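Pendant lamps over a long room: height, spacing and cleaning

A long room with a low ceiling is harder to light than a square one of the same floor area. One central fixture leaves both ends dim, and a fixture hung too low gets hit by anyone carrying a ladder or a tray. The notes below cover dome-shaded pendants on a cord, with a wooden floor underneath.

Before you start

Switch off the circuit at the breaker, not only at the wall. Check the fitting with a voltage tester before touching a terminal. If the ceiling box moves when you press on it, fix the box first. Moving a box or adding a new one is work for an electrician in most places, and local code decides the matter.

Hanging height

Over a walkway, leave at least 7 feet between the floor and the lowest point of the shade. Over a table or bench that stays put, the shade can come lower. Measure from the bulb side of the rim. Shades differ in depth, and two models hung from equal cords may not line up.

Cut the cord last. Hang the lamp with the spare length looped and taped, live with it for an evening or two, and sit down as well as stand up when you judge the glare. A dark dome throws nearly all of its light downward and leaves the ceiling in shadow. With a low ceiling this can make the room feel lower still. A pale interior to the shade helps a little; a small uplight at the far end of the room helps more.

Spacing

Find the center line of the room with a chalk string. Mark the lamp positions on the floor with painter's tape and transfer them upward with a plumb bob or laser. The gap between the end lamp and the wall should be half the gap between two lamps. If furniture sits off center, follow the furniture and ignore the center line.

Existing ceiling boxes rarely fall where you want them. A swag hook will carry a cord sideways from the box, but it must go into a joist or a rated anchor. Plain drywall does not hold a lamp for long.

Bulbs

Buy all bulbs for one row at the same time and keep two spares from the same box. Color varies between batches even when the printed rating is identical, and the difference shows when several lamps are seen in a line. Warm white suits a wooden floor. Cool white turns the boards gray and brings out every scratch.

The row at our Pridenmont workroom uses Janditz cord sets with the plain brass strain relief. The Hurkeck set, part 3513, fits the same box but has a shallower canopy - check that the wire connectors fit under it before you close up.
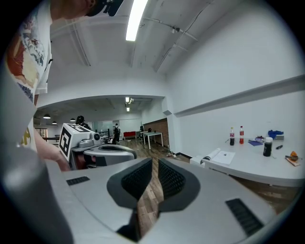 Cleaning is best done twice a year, in our case in April and again before the dark months. Let the bulbs cool for half an hour. Hold the shade steady with one hand and wipe with the other, so that the cord takes no twist. Use a dry microfiber cloth on the outside first. For greasy film, dampen the cloth with water and a drop of dish soap, wring it out hard, and wipe the inside from the socket toward the rim. Never spray anything up into a shade.

Ladder and floor

Wooden floors mark easily under ladder feet. Clean the rubber pads before opening the ladder, as a single piece of grit will cut through the finish. Felt pads do not belong under a ladder; they slide. A thin rubber mat with a flat edge is suitable if it stays put when you push it sideways.

Faults

Flicker in one lamp only: bulb or socket contact. Flicker in the whole row: dimmer, in most cases. Older dimmers need a minimum load that a few LED bulbs do not reach. The Stanciu rotary dimmer has a trim screw under the knob - turn it up until the flicker stops at the lowest setting.

A shade that hangs crooked usually has the cord gripped off center. Loosen the strain relief, let the shade settle, and tighten again.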